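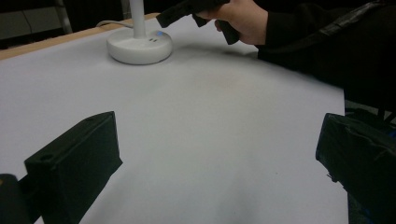
Kistside Evening Craft and Mending Group
Notes from the February get-together, upstairs room, 7 p.m.

Hi all, it's me doing the minutes again. I typed these up from the back of an envelope, so if I've put words in your mouth, shout before the next one and I'll fix them.

There were enough of us to fill both long tables once Pascu had found the other set of folding legs. Apologies came from the Istwood people, who had a clash with their choir thing. Zamfira Sârbu was in the chair, and she'd like it noted that she said she'd do it for one more season and she meant one.

Last month's minutes

Fine, apart from the line where I said the iron was broken. The iron is OK, it was the extension lead. I've changed it. The lead has gone in the trash.

Table lamps

This took up most of the evening, so bear with me! We've been going back and forth since before the holidays about the ceiling lights, which are lovely for a party and useless for threading a needle. We talked through the white desk lamp, the one with the round domed base and the two little touch buttons on the front, and pretty much everybody liked it. It doesn't take up much table, the base has no corners to snag wool on, and the white goes with everything (Zamfira's point, not mine, I'd have had a yellow one).

Grumbles: a couple of people can't remember which button does what. I've offered to put a dot of nail polish on one of them and that was agreed, color to be decided by me. The other grumble was the cable. If it runs along the back edge of the table it's out of everyone's way, but as soon as somebody drags the lamp toward the middle it ends up under the fabric, and then scissors come out, and I don't want to think about it. So the rule from now on is cable along the back edge, lamp stays near the back, and if you need more light you move your chair.

We agreed to buy more of the same kind. The budget is 300 for the season and we've spent 52 less than that, I mean we've got 248 left in hand, sorry, my envelope is hard to read here. We set a limit of 70 for lamps this time round. Pascu will look at prices and report back. If he can get two for the money, great, and if not we get one and share.

White table coverings

We've now had a few sessions with the tables covered in white and I have to say I'm converted. Pins show up, dropped beads show up, and dark thread is so much easier to see against it. It does also show every speck of dust and lint, which somebody brought up twice. Zamfira suggested a quick wipe or shake at the start, before the boxes come out, and we all said yes, so please do.

There was a longish chat about whether the covering should go right to the edges or leave a strip of bare wood along one side. I like the strip, personally, as it gives you somewhere to clamp a thing without going through the covering. The other camp says it slides. We tried masking tape once and it left gunk on the wood, so tape is out. Clips were mentioned. Nothing decided, carried over to next time.

Stullitz order

The thread and buttons order from Stullitz needs to go in before the end of the month. You get free shipping over 50 and we're a little short, so if anyone wants gray wool or more of those flat buttons, write it on the sheet by the kettle. I'm having the gray, leave me some.

Chairs and tidying

The metal chairs scrape when they're pulled out and the group downstairs has noticed. Felt pads for the feet, we've got an offcut box full of felt, so this is a ten minute job with glue. I'll bring the glue.

Please push chairs in before you leave, wind the lamp cables up loosely, and put the lamps on the shelf standing upright. One was found on its side under a quilt.

Any other business

Pascu asked if we could start fifteen minutes earlier. Half the room said yes, the other half is still eating dinner at that point. Left as it is.

Someone's left a pair of reading glasses with a green case. They're in the drawer.

The Istwood people have invited us over for a joint session in the spring, and Zamfira is going to write back and ask about parking.

To do before next time

Pascu: lamp prices
Zamfira: Istwood letter, clips for the tables if she sees any
Me: nail polish dot, glue, Stullitz order
Everyone: button sheet by the kettle

We wrapped up at 9.10 p.m. and there was still cake, which went home with Zamfira.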